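4. Setting up the Bromeo kitchen scale

Put together by Mitiku Habte for the Julldale kitchen share. Covers the flat Bromeo, not the old one with the bowl. Old one has its own sheet, taped inside the pantry door.

If you already set yours up in November and it reads fine, skip to 4.5.

4.1 What should be in the box

Scale. Battery cover (already on). Two batteries in a plastic bag. Glass plate, wrapped in foam. Four rubber feet on a card. Calibration weight, brass color, stamped 700 g. Folded sheet from Randora with the warranty on it, keep that.

Missing weight: email first, don't go buy one. We have spares. Missing feet: scale will work but it slides, so don't use it without.

4.2 Batteries and feet

1. Turn the scale over on a towel. Glass plate off for now, leave it in the foam.

2. Slide the battery cover toward the edge. Stiff the first time. Use a thumb, no screwdriver – the tab snaps and then you're taping it forever.

3. Pull the clear strip out of the battery bay. Easy to miss. If the display stays dead later, it's probably this.

4. Put in the 2 batteries, flat ends against the springs. Cover back on until it clicks.

5. Peel the feet off the card, one in each corner recess. Press and hold each one for a slow count of ten.

6. Turn it back over. Set the glass plate on the four posts. It drops in, no force. If it rocks, rotate it a half turn, one corner is cut a little different.

Note: no rechargeables. They run at a lower voltage and you get the low battery sign from day one.

Caution: never pick the scale up by the glass. The plate isn't fixed. Lift from the base, both sides.

4.3 First power on

1. Press and let go of the left button. All segments light up, then a row of dashes, then 0.

2. Hands off while the dashes show. Leaning on the counter counts as hands on.

3. If you get 0 and it stays 0, good. Go on.

4. If it wanders up and down by a gram or so, something is moving air or the counter. Range hood, window, dishwasher, ceiling fan. Turn off what you can and start over.

5. Hold the right button to change units. Order is g, oz, lb:oz, ml. Leave it on g. All our recipe cards are in grams and the stock sheet is too.

The ml setting is for water. Only water. Oil and honey will come out wrong, syrup very wrong. Weigh them in grams.

Note: the scale shuts itself off after a few minutes with no change. It forgets the tare when it does. Write down the bowl weight if you're slow like me.

4.4 Calibration

Do this once at setup, again when you move it to a diferent room, and any time someone drops it. You need the 700 g weight and nothing else.

1. Let the scale sit in the room for an hour if it came in from a cold car. It drifts while it warms up.

2. Scale on, plate empty, reading 0.

3. Hold both buttons together until CAL shows. Let go.

4. Display blinks 0. Don't touch anything. Wait for it to blink 700.

5. Put the weight in the center of the plate. Center, not near the center. Lower it, don't drop it.

6. Wait for PASS. Take the weight off. Should go back to 0.

7. Put the weight on again as a check. 700 is what you want. 699 or 701, fine for cooking, leave it. Anything further off, run it again from step 2.

If you see FAIL twice in a row, take the plate off and look underneath. Crumbs around the posts, nearly always. A dry pastry brush gets them out. Then again from step 2.

Handle the weight with a cloth or a clean dry hand. Grease on it adds up. Goes back in its bag after.

Caution: do not calibrate with a bag of sugar, a can, or anything else with a weight printed on it. Printed weight is what's inside, the packaging is extra, and the fill is never exact anyway. People have done this. Every reading after is off by the same share and it's very hard to spot.

4.5 Daily use

1. Scale on, wait for 0.

2. Bowl on. Press left button briefly – that's tare. Reading goes to 0 again.

3. Add the ingredient slowly. Last few grams, use a spoon. The display lags behind a fast pour.

4. Tare again for the next ingredient, same bowl.

5. When you lift the bowl off you'll see a minus number. Normal. That's everything you tared away.

Worked through once with the large mixing bowl from the Vídalín set, so you can see what to expect:

Bowl alone: 1,053 g. Tare. Reads 0.
Flour in: 700 g. Tare. Reads 0.
Butter in: 174 g.
Lift everything off: display goes well into the minus. Press tare to clear it.

The limit includes the bowl. It's on the rating label under the base, check it before you load up a stock pot. Tare does not give you more room. Over the limit you get EEEE, take the load off right away.

Very small amounts: yeast, salt, saffron. The Bromeo is poor below a few grams. It often ignores the first pinch completely and then jumps. Trick is to put something on the plate first, tare, then add. Or just use measuring spoons for those. I use the spoons.

Hot pans: no. The glass will take a warm dish but the sensor underneath won't like it. Trivet on first, tare the trivet, then the dish, and don't leave it sitting there.

4.6 Cleaning

Plate: lift off, wash by hand, dry completely, back on. Not the dishwasher.

Base: damp cloth, wrung out hard. Never under the tap. Never sprayed. Spray goes in around the buttons and they stick down.

Flour in the button gaps: dry brush, scale upside down.

After cleaning, turn it on and check for 0. No need to calibrate again unless the weight check is off.

4.7 Where to put it

Hard, flat, level. That's the whole rule but it gets broken a lot so a bit more.

Stone or tile counter: best.

Solid wooden table: good, as long as it doesn't wobble. Fold of card under the short leg.

Cutting board: only if it sits dead flat. Most of ours are warped. Press each corner, if it clicks, no.

Folding table: bad. The top bows in the middle under load and the feet stop sharing the weight evenly. If it's all you have, put the scale right over a leg.

On top of the fridge or microwave: no. Vibration, plus someone will pull it down on themselves.

Tablecloths: take it off, or fold it back far enough that all four feet are on bare table. Thin cotton isn't terrible. Quilted or padded is, the feet sink and the base can touch the fabric in the middle, and then part of the load goes into the cloth instead of the sensor. Reads light. Vinyl cloths tend to trap air bubbles, same problem. Runners and placemats count as cloth too.

Level check: glass with a little water on the plate, look from the side. Good enough.

Note: once you have a spot that works, leave the scale there. Small piece of tape at each corner so it goes back in the same place after wiping down.

4.8 Weighing packets and bags

For the stock sheet we weigh opened dry goods at the end of each month. Chips, crackers, nuts, the open bags of rice. Goes faster with two people, one weighing and one writing.

1. Tip the packet gently so the contents are in one end. Don't shake.

2. Squeeze out extra air if it's open. Clip off, or leave the clip on every single time. Pick one and note it at the top of the sheet. Mixing is what messes up the totals.

3. Lay the packet flat in the middle of the plate. Nothing hanging over onto the counter – a corner resting on the counter takes weight off the reading.

4. Big floppy bags: use a bowl, tare it, stand the bag up inside.

5. Check you can still see the display. If the bag covers it, bowl again, or a tall upturned container under the bag. Tare that first.

6. Write the number before you pick the packet up. Sounds obvious. 

7. Take off the weight of an empty packet of the same kind. List of empties is on the back of the stock sheet. Foil ones are so light it hardly matters, but do it anyway so the months match.

Sealed packets don't get weighed. Just mark them as full, use the printed net weight. Same on the dining side, if a packet on one of the tables is still sealed it gets marked full and goes back in the tin.

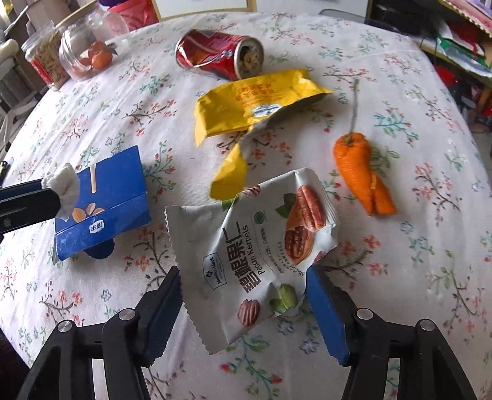 4.9 Messages on the display

Lo: batteries. Change both together, same type.

EEEE: too heavy. Unload, wait for 0, try again with a smaller bowl.

UNST: it can't settle. Drafts, wobble, or something touching the plate from the side. See 4.7.

Dashes that never go away: batteries out, wait a minute, batteries in. Still dashes, send it back to Randora with the warranty sheet.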